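From: Virgil Oprea
To: club-build list
Date: 16/05/2025
Subject: Re: [club-build] gripper sessions, where are we?

Hi all,

Sorry for the slow answer, I was grading until stupid o'clock and then my laptop decided it needed updates. Replying in pieces below so I don't forget anything.

Raghda Sayegh wrote:
> Can somebody tell me what the plan is for the hand-held gripper
> before everyone disappears for the summer? I have 400 demos down
> as the target on the sheet and I don't know if that means 400 good
> ones or 400 total. Also Junaid says the fingers are slipping again
> and Mireille wants to know if we're still doing the cloth task or
> if that got dropped. I'm happy to keep the sheet going but I need
> to know what I'm putting in it!
>
> Raghda

OK so, the number first. It's 400 good ones. I know, I know. When Munther and I wrote the plan we were picturing one tidy object on one tidy table, and then the cloth task came along and the keep rate went down the drain. If a demo has the wrist flying all over the place, or the fingers leave the view at the moment of the grab, please mark it as a toss and move on. Don't try to rescue it. I spent a whole evening trying to trim bad ones and ended up with shorter bad ones.

Cloth is still in, Mireille! I love the cloth task and I will fight for it. Folding is out for now (we can talk in September) but pick up from flat and drop to one side is staying. It's the hardest thing we do with two stiff fingers and I think that's exactly why the judges at Cuevas will want to see it. Dark cloth on the patterned table is fine, light cloth on the patterned table is fine, just write down which in the notes column. The thing I'd ask is that you come at it slower than feels natural. When you swing in fast everything smears and then the tracking has no idea where the hand went. Count to two on the way down, close, count to two on the way up. It feels silly and it works much better, at least on the batches I've gone through so far.
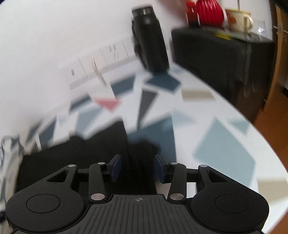
Now the fingers. Junaid, is it the pads sliding off the fingertips or the pads sliding on the cloth? Those are two different headaches. If the pads are coming off, I have a bag of spares in my desk drawer and you can swap them without taking the linkage apart, please please don't take the linkage apart, the last time we did that it took 9 days to get the left and right sides closing evenly again. If it's sliding on the cloth then try pinching up a fold with the tips first instead of going in wide open and hoping. Mavis (for the newer people: that's the laptop that runs the processing, not a person, although she has moods) will flag any demo where the jaws close all the way and there's nothing between them, so you'll know pretty quickly if your technique is off.

Raghda, for the sheet, could you add a column for who was holding the gripper? I don't want to shame anybody, I just have a feeling that the left-handers are getting different approach angles and it would be nice to check before we train. Munther is a lefty and his look great, so maybe I'm making this up.

Something Munther brought up that I'd forgotten to pass along: leave the clutter alone. A few of you have been clearing everything off before you start, and that's very polite, but we want mugs and boxes and whatever else in the background. If every demo has a bare table then the policy learns bare tables and falls over the first time it meets a coffee cup. We saw this with the Grostine set last year, which was beautiful to look at and useless in the cafeteria. So move things between demos if you like, swap the objects, put your lunch there for all I care, only don't put anything with your name or address on it where it can be read.

As for the schedule, the lab is open to us until 6 and the door code hasn't changed. The processing run needs 14 hours, so whoever does the last session should start Mavis before leaving and put the note on her lid so the cleaning crew doesn't close it. If she throws the Gristness error again (the long red one with the path in it, named after the folder it hates), restart from the second step, not the first. Starting over from the first wipes the calibration and then you'll be waving the gripper at the little board again for half an hour.

I haven't heard from the T-shirt people. If somebody has the file with the logo on it, the real one and not the screenshot, could you send it to Mireille directly? She's been asking since spring break and I've been pretending to look for it.

Oh, and the charger for the camera battery is gone again. Black, short cord, piece of green tape on the plug. If it went home in your bag no questions asked, just bring it back!

I can be around for the next two sessions but will miss the one after that for my sister's move, so Junaid has the key to the cabinet. Be nice to him.

Virgil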